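Paper Bags Need a Load Rating

Retail packaging law has spent a decade on what bags are made of and almost no time on what they can carry. The August revision of the carryout rules in our state continues the pattern. It specifies recycled fiber content, ink composition and the minimum fee at the register. It does not specify how much weight a bag must hold, for how long, or in what humidity.

This is an odd omission. A shipping carton usually carries a printed certificate on the bottom flap stating its burst strength or edge crush value. A plastic reusable bag sold under the same rules must survive a fixed number of trips with a fixed load. The paper bag, now the default at most checkouts, is exempt from both kinds of test. The buyer pays for it and learns its capacity by experiment.

Wanda Obi, who buys packaging for a regional grocery chain, told me she receives quotes by basis weight and handle type only. Two suppliers can quote the same basis weight and deliver bags that behave very differently. Fiber length, glue pattern and the fold at the base account for most of the difference, and none of them appear on the invoice.

Greder, a converter that supplies several chains, does test its own product. Its standard sheet lists a static load of 12 kilograms for the large handled bag, held for 8 minutes at moderate humidity. The figure is useful, but it is a house method. Kustix uses a jerk test with a lighter load and repeated lifts. The two results cannot be compared, and a buyer who tries will probably choose whichever number is larger.

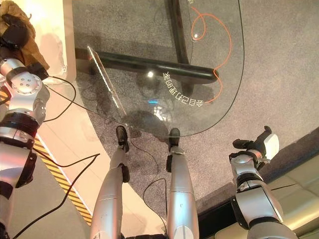
Crumpled brown paper bag. Creasing is seldom part of a supplier's load test.

The usual objection is cost. Umut Karabulut, who runs a small converting line, argues that certification would favor large mills. I think he overstates it. A hanging load test needs a frame, a set of weights and a timer. He put his own estimate at $57 per production batch, which disappears when spread across a full pallet – and most converters already pull samples for glue checks.

A second objection is that shoppers will ignore the number. Many will. The number is mainly for the people who buy bags by the truckload, and for the baggers who decide when to reach for a second one. Double bagging is the hidden expense here. If a store doubles every heavy order out of caution, the saving from a lighter sheet is gone, and so is the environmental case for it.

The rule I would write is short. Print a rated load in pounds on the base. Test it at two humidity levels, with seven samples per batch, and report the lowest result. Leave the fiber content provisions as they are.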